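Handout 2: Light, Shade and the Drawing of Rounded Form
Foundation Drawing, evening section
Skerdale School of Art

Read this before you come to class with your charcoal. It covers what I talk through at the easel, usually too fast, and it should save you from scribbling notes with black fingers.

Where we left off

Last week was all line. You drew the plaster jug and the two bottles by their edges, and a lot of those drawings were lovely. Now I want you to put the line away for a bit. Edges tell you where a thing stops. Shade tells you what it does in between, and that is where a drawing starts to feel like something you could pick up!

The parts of a shaded form

Put an egg near a lamp and you will find nearly everything you need on it. The light is the whole area facing the lamp. Inside it sits the highlight, which may be sharp or very soft depending on the surface. Next come the halftones, where the form starts to turn away. Then the core shadow, the darkest band on the form itself, and beyond that the reflected light, where the table throws some brightness back up into the shadow side. Last is the cast shadow, which belongs to the table and follows the table's shape.

Reflected light is the one everybody overdoes. It sits in the shadow, so it has to stay darker than anything in the light. Squint at your egg until the detail goes and you will see how dim it is. If your reflected light is as bright as a halftone, the egg turns into a glass bauble.

Cylinders, spheres and the things in between

A cylinder turns in one direction only. Run your eye along its length and the tone hardly changes; run it across and the tone slides from light to dark. A sphere turns every way at once, so its core shadow is a crescent. Most real objects are a mix. A pear is a small sphere melting into a large one. An upper arm is a cylinder with a couple of gentle swellings. When you are stuck, ask which simple form you are looking at right there, and shade that – then move down an inch and ask again.

Bends are where it gets fun. When a cylinder curves, its core shadow travels with it, and may widen, thin out or vanish as the form swings toward the lamp. Follow it slowly. Please don't run one dark stripe down the middle of everything.

Hard and soft edges

Beginners make every shadow edge the same. A cast shadow tends to be crisp near the object and softer farther out. A core shadow on a rounded form is soft on both sides. A corner, like the side of a box, changes tone all at once. Put one crisp edge next to one soft one and you will be amazed how much space opens up.

White things

I love drawing white objects and I hope to convert you. There is no color to hide behind. The trap is leaving the paper blank and drawing a dark outline around it. A white cup in shadow can be far darker than a gray cloth in the light, so compare, compare, compare. The Gremus plaster set in the cupboard is best for this, with the Allilness shells a close second.

Exercise for class

Use one lamp, set high and to the side, and switch off the overheads. Do a value strip first. Then spend 15 minutes on the egg, with no outlines at all. After that, choose a plaster piece and block in just 2 tones, light and shadow. Get that shape right before you add any halftones. Rätsep paper takes charcoal well and stands up to the eraser, but the cheap newsprint is fine for the strip.

At home

Draw a white object on a white surface, twice, moving the lamp between drawings. A mug, a bar of soap, a rolled sock – anything rounded will do. Bring both, even the one you hate. 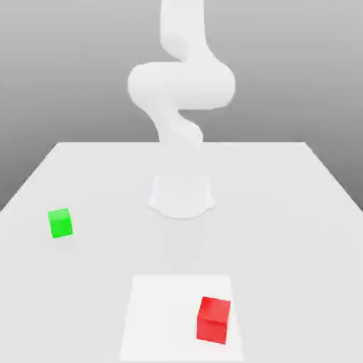 Smooth white surfaces make you work for every bit of form, and they reward you for it. With no texture or pattern to lean on, the whole job falls to gradual changes of tone. Try it on the white arm: the wide joint is like a flattened pill, and its edges go into shade where the surface turns away from the light. Below it the narrower link bends left and then back to the right, so plan that S as one long flowing shape before you touch the tones. Keep your pressure light and build up in layers. Save the darkest charcoal until the end, and stand back from the easel more often than feels natural.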